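Kukex forum > Simulation and tooling > Wrist goal flips near the door

gondel_user27
Posted May 28, 2020

Planner question. The room is tilted in the head view and both arms are up. Left arm plans fine. Right arm gets a valid goal, then the wrist takes the long way round and times out. I've set the limit to 130 planning attempts and it makes no difference.

mindetti
Sounds like your camera transform. If the view is rolled and the planner thinks it's level, every goal comes out rotated.

gondel_user27
Transform is fine, I checked it against the sim's own values. View from the head:
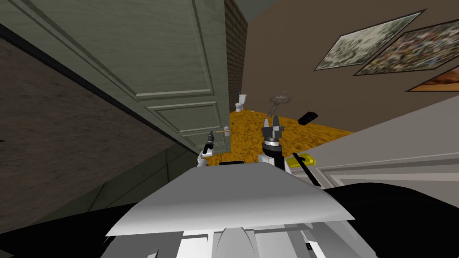 Does the planner use the rendered image for collision checks?
It uses the collision meshes only. The render goes to perception and nowhere else.

dai_b
Then I don't agree with mindetti. A wrong transform would upset the left arm as well. Look at the IK seed for the right one.

mindetti
Not if only the right goal comes from perception. Which is it?

gondel_user27
Both are typed in by hand.

mindetti
Fair enough, seed it is.

gondel_user27
Seeded from the current joint state and 88 plans out of 88 went through. Still slow, but that's for another thread.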